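Home | About | Working Groups | Minutes | Contact

Print this page | E-mail this page

Didumport Software Working Group
Minutes of the September Meeting

Present: Elfriede Schnyder (Chair), Svitlana Dmytriv (Control), Vira Moroz (Perception), Houda Fahmy (Planning)
Apologies: Mariama Akolgo (Tooling), who sent a written report
Minutes taken by: Houda Fahmy

The Chair opened the meeting at 10:00 a.m.

1. Minutes of the previous meeting

The minutes were approved with one correction. Under item 4, "the Saltell planner" should read "the Saltell scheduler." Ms. Fahmy has amended the file copy.

2. Matters arising

The license renewal for the Clinholm build server has been completed. The request to move the nightly simulation run to an earlier hour remains open, as the Clinholm site has not confirmed when its machines will be free. The item was carried over.

3. Control

Ms. Dmytriv reported that the low-level control loop on the two-arm cell now holds 1000 Hz on both arms with the new driver. Under the old driver, the right arm would drop cycles whenever logging was switched on. Logging now runs as a separate process and writes from a shared buffer.

She noted that the gripper command is still sent at the slower rate used by the planner. When both grippers are asked to close together, the two commands can reach the hardware up to 5 ms apart. This is acceptable for single-arm picks. It is a concern for the unfolding routine, in which the cloth is held at two points and pulled. Ms. Moroz asked whether the delay could be corrected in software by time-stamping the commands. Ms. Dmytriv replied that it could, provided that the planner supplied the stamps. Ms. Fahmy agreed to look into the change on the planning side.

It was resolved that the new driver be merged to the main branch and that the old driver be kept under a tag until the next release.

4. Perception

Ms. Moroz presented results for the cloth segmentation model, known as Vakulenko. On the plain-fabric test set, the model finds a usable grasp point in 92 percent of trials. Patterned fabric remains weaker. The model tends to read the border between a light patch and a dark patch as a fold, and it then proposes a grasp in the middle of a flat area. White patches near the outer edge of a cloth present a further difficulty on the white table, where the edge may be missed altogether.

The group discussed whether to add a depth channel or to retrain with more patterned samples. Ms. Dmytriv favored depth. Ms. Moroz preferred to retrain first, as the labeling tool is already in place and the present network would not need to be changed. After discussion, the Chair asked that retraining be tried first and that the depth option be costed for the next meeting. 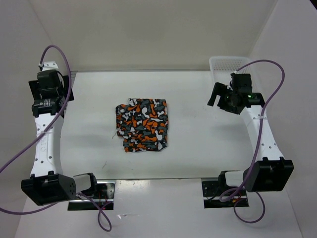 Two-arm cell with camouflage-patterned cloth on the work surface (item 4).

Ms. Moroz also asked that loose threads be labeled as a separate class. At present they are counted as part of the cloth, which shifts the outline used by the planner. Agreed.

5. Planning

Ms. Fahmy reported that the Saltell scheduler now rejects any pair of arm paths that would bring the two wrists inside the shared safety margin. The check is made before motion begins and again at each waypoint. Cable clearance is not yet modeled. Ms. Dmytriv suggested a simple keep-out volume beside each arm as a first step, and this was accepted.

6. Tooling

Ms. Akolgo's written report was taken as read. The replay viewer can now show joint positions and camera frames on one timeline. Users are reminded to update their configuration files before opening older logs, as the field names have changed.

7. Actions

S. Dmytriv: merge the new driver; tag the old one.
V. Moroz: retrain Vakulenko on patterned samples; add the thread class; cost the depth option.
H. Fahmy: report on command time-stamping; add keep-out volumes to the scheduler.
M. Akolgo: circulate the list of changed field names.
E. Schnyder: write to Clinholm regarding the nightly run.

8. Other business

There was none. The Chair closed the meeting at 11:40 a.m. The date of the next meeting will be circulated by e-mail.

Print this page | E-mail this page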